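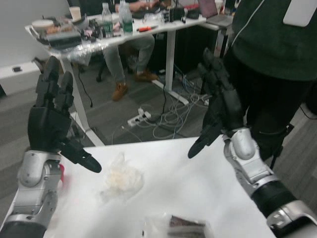 Head cam, both arms at the start pose, small clear-wrapped pack and the crumpled bag between the hands.

From: Dwynwen Rees
To: gukitside-dev
Subject: Re: [gukitside-dev] planner stalls on clear packaging

Quick one before I lose the bench. Replies inline, sorry for the fragments.

Yolanda Ruiz-Ortega wrote:
> Pulled the July branch on Tuesday and the planner now sits there for
> almost 30 seconds before the first grasp, then gives up with
> NO_FEASIBLE_PREGRASP. Only happens with stuff in clear wrap. Boxes and
> cups are fine. Is this the new hand model or is it perception? I have
> not touched the Sorkent configs.

Perception mostly. Planner is just the one that gets stuck with the mess.

What I think is going on: the segmenter gives one mask for the dark part inside the wrapper and a second, junk mask for the shiny plastic around it. Depth on the shiny bit is full of holes. Cao fills the holes from the neighbors, so the wrapper ends up as a little spike sticking up off the table. Spike goes in the collision map. Every pregrasp for either hand then goes through the spike. Planner tries the lot, times out, you get your error.

The white bag is worse. White, see-through, on a white table. Some runs it's an object, some runs it's table, and it flips between the two during one plan. Each flip invalidates the roadmap so we start over. That's where your stall comes from I'm fairly sure. Check the log for "scene changed, replanning" -- I had 32 of those in one attempt.

> Also seeing collision bodies appear way behind the table. Like over
> where the desk is. Why is that in the planning scene at all?

Because the crop box default changed and I forgot to put it in the notes. My fault. It used to stop at the back edge of the near table, now it goes deep enough to take in the desk, the water bottles, the screwdriver, whoever is sitting there. None of that is reachable but it all gets meshed. Set crop.far back to what you had. I'd also turn on the side crop, a person standing next to the right arm shows up as a big dark green lump and the right wrist refuses to move past it. Do NOT shrink the person margin to get round that, it's a separate setting and it should stay where it is. If somebody is that close the arm should be slow or stopped, planner opinion doesn't matter.

> Is there a workaround that doesn't mean rolling back Etus?

Try this, in this order:

1. crop.far and crop.side as above
2. depth_fill = off for anything labeled film or bag
3. merge_nested_masks = on (joins the wrapper mask to the thing inside it)
4. freeze the scene once planning starts, scene.latch = true

Number 4 is a bit of a hack. With the scene latched you don't see anything new until the plan comes back, so keep the arms at the low speed setting and keep the stop in your hand. The proper fix is hysteresis on the labels, so a thing has to be gone for 8 updates before we drop it. Have that half written. It compiles, thats about all I can say for it.

> Last thing, the left thumb seems to start further in than it does in
> the model. Calibration?

Don't know. On mine the thumb sticks out sideways toward the middle of the table at the start pose, and the viewer draws it more tucked. Could be the joint zero, could be that the viewer is still loading the old hand file. Can you post your hand file hash? If it matches mine I'll blame the zero and we rerun finger calibration. Wouldn't trust pinch grasps on the thin packs untill that's sorted, the side grasp is more forgiving.

Things I'd like from anybody else running Gukitside with see-through stuff:

-- a bag file with the raw depth, not the filled one
-- your crop values
-- whether the stall goes away with only step 3. I changed everything at once like an idiot so I can't tell you which one did it

Will push the label thing to a branch tonight, probably called film-hysteresis, don't merge it.

Dwynwen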